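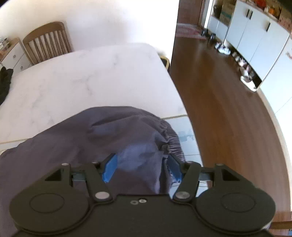

4. The Elastic Hem

Chih-ming Hung had built the gripper at home in March, from a Wunton kit and two silver pivot screws the kit did not include. The blue fingertips were the second set. The first had let go of anything softer than a towel.

He worked at the dining table. The log was called Solanki and it held 403 grasps. He typed the next entry with his left hand.

"Fabric, gray, elastic edge. Fingers closed on fold beside ruffle."

Lono called from the other room to ask if he had eaten.

"At 11," he said.

"It's past that again."

He opened the fingers, moved the cloth toward the middle of the table and closed them on a thicker bunch. A single layer was a problem of friction. A bunch was a problem of where the cloth went when it was squeezed – in the bench notes he had written "up" and underlined it.
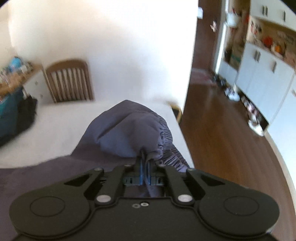
Second grasp: cloth bunched above the fingers.

He typed the number, then the word "held," then deleted the word and waited.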